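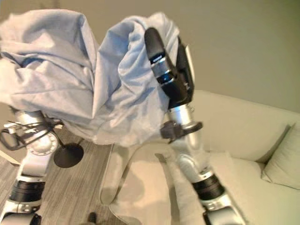 Landlord wants to keep my deposit for "general cleaning". Can he do that?

Asked by Precious Javier, May 18, 2002

I moved out of a furnished one-bedroom in Pustthorpe at the end of January. I was there for 31 months. The deposit was $1000 and the lease says it comes back within 30 days of handing over the keys. I got a letter on day 29 saying he is keeping all of it for general cleaning and wear to the furniture. No receipts and no list. I called the office twice and was told the letter is final.

I cleaned the place before I left. I did the oven, the bathroom and the floors, and I washed the bedding that came with the apartment. There was one mark on the kitchen counter from a hot pan and I told them about it in writing. I have the move-in checklist but it is only half filled in, and the agent never signed it.

Do I have any chance of getting this back, and what should I send them first?

2 answers

Answered by Gerrit Prins

You have a decent chance. In most states a landlord who keeps any of a deposit has to give you an itemized list, and "general cleaning" with one total next to it usually does not count as itemized. Look up the deposit law for your state, because the deadlines and penalties differ a lot. Some states let you ask for double the amount if the landlord acted in bad faith.
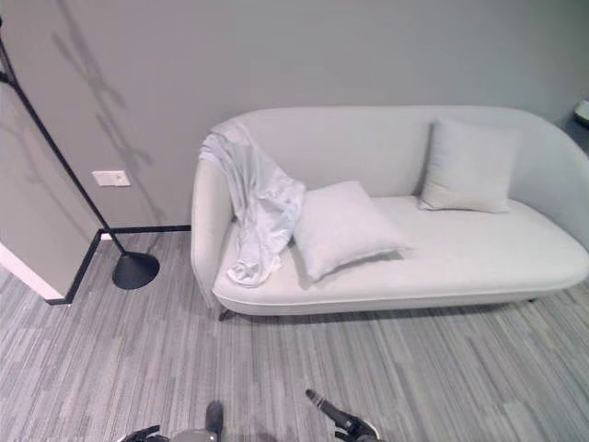
Furniture in a rental follows the same rule as carpet and paint. Faded fabric and flattened cushions after more than two years are normal wear and he has to absorb that. A burn, a rip or a big stain is damage and he can charge for it, but only for what the item was worth when you left. A ten-year-old table is not billed at the price of a new one.

What to send: one page, dated, with your name, the apartment address, the date you returned the keys and the amount you paid. Say you dispute the deductions, ask for the itemized list and receipts, and give a date by which you want the money. Mention the counter yourself and say you will pay a fair repair cost. When I rented from Jultton they had charged me for a counter too, and it came down to $50 once I asked to see the bill. Send it certified mail and keep a copy. Stop calling the office. Phone calls leave you with nothing to show a judge.

If the date passes, file in small claims. You don't need a lawyer for this amount.

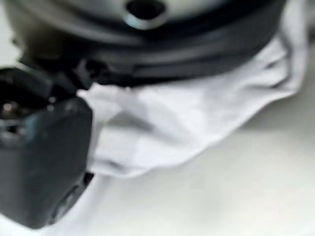 Does it matter that the agent never signed the checklist?

It helps less than a signed one would, but it is still worth bringing, along with any emails or letters you sent in the first few weeks about the condition of the place.

Answered by Suqin Shi

same thing happened to my sister with a place over in Cirdale. she wrote them a letter and they paid most of it back. took a while though. good luck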